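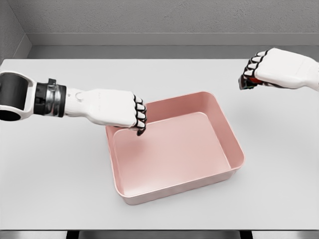
I run Flatgate, a small supper club above the old chandlery in Clurkero, and I need a second pair of hands (well, two second pairs, if I'm being greedy). We cook one long menu a night for people who mostly come back, and the kitchen is tiny, so you'll be doing a bit of everything with me. Your first job each afternoon is bread rolls, and they go out in a deep tray with rounded corners, like the pink one, so if you can fill one of those without squashing the bottom layer you're halfway hired!

**What I'm after**

- 2 kitchen helpers, 3 evenings a week each
- Start at 4pm, home by 11
- Someone who tastes things and tells me when the soup needs salt
- Food hygiene certificate (I'll pay for it if you haven't got one)

You get dinner, a fair share of the tips and 9 paid days off over December, when I shut up shop and sleep. It's a nine-month contract to begin with, and I'd love it to run on.

Write to me at Flatgate, upstairs from Brusto the bakers, or push a note through the door. Tell me the last thing you cooked that went wrong.

Posted 2023-07-09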